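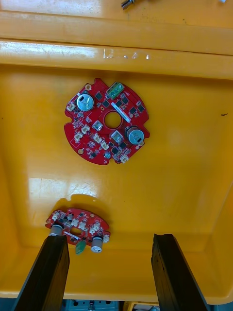
Writing Materials and Correspondence
Session 4: Ink on Paper

Reading before class: course pack, section on sizing. Bring one pen you use regularly and a sheet of whatever paper you normally write letters on.

1. Terms

Sizing. A substance added to paper to slow the absorption of liquid. Internal sizing is mixed into the pulp before the sheet is formed. Surface sizing is applied afterward, usually as starch or gelatin. A sheet may have both.

Feathering. Spread of ink along the fibers, giving the written line a ragged edge.

Bleed-through. Ink that passes through the sheet and marks the back. Do not confuse this with show-through, where the writing is visible from the back but the ink has stayed on the front. Show-through depends mostly on opacity, bleed-through on absorption.

Dry time. Interval between writing a stroke and the point at which a finger drawn across it leaves no smear.

2. How the line forms

A fountain pen delivers ink by capillary action. The slit in the nib is narrower at the tip than at the breather hole, so ink is drawn toward the point and held there until it touches the sheet. Paper is also a capillary system. When the two meet, ink moves from the pen into the spaces between fibers at a rate set by the surface tension of the ink, the width of the slit, and how well the sheet is sized.

A heavily sized sheet keeps ink near the surface. The line is sharp and the color is strong, but drying is slow. A lightly sized sheet dries quickly and feathers. Most letter papers are a compromise, and the maker seldom states where the compromise was struck. Weight is printed on the package. Sizing usually is not, and weight is a poor guide to it.

3. Papers used in the exercise

Risora: laid, cream, gelatin surface sizing. Slow to dry.
Clatell: wove, white, internal sizing only. The two faces differ slightly. Write on the smoother one.
MacBrayne: airmail weight, hard finish. Strong show-through, very little bleed-through.

Ink for all three sheets is Nakis blue-black. Do not substitute your own ink until the second half of the session, or the results cannot be compared.

4. Procedure

Write the same sentence once on each sheet with a medium nib. Draw a finger across a fresh stroke at intervals and note when smearing stops. Expect up to 18 seconds on the Risora. Turn each sheet over and record show-through and bleed-through separately. Then repeat with a broad nib. Results go in the table at the back of the course pack, one row per sheet and nib.

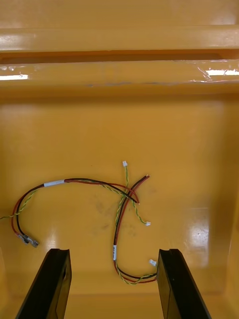 5. Permanence

Dye inks are simple to flush from a pen but fade in light and run when wet. Iron gall inks darken as the iron compound oxidizes in the sheet, and they resist water well. They are also acidic. On old or poorly buffered paper, a heavy application can weaken the sheet along the written lines — the effect is easiest to find where strokes cross. Pigment inks resist both light and water but must not be left to dry in the feed.

For letters meant to be kept, use a buffered paper and store the sheets flat, away from light.

6. For next session

Leave one written strip from each paper on a window sill and keep a matching strip in a closed folder. Bring both sets on Friday. Write the name of the paper on the back of each strip in pencil.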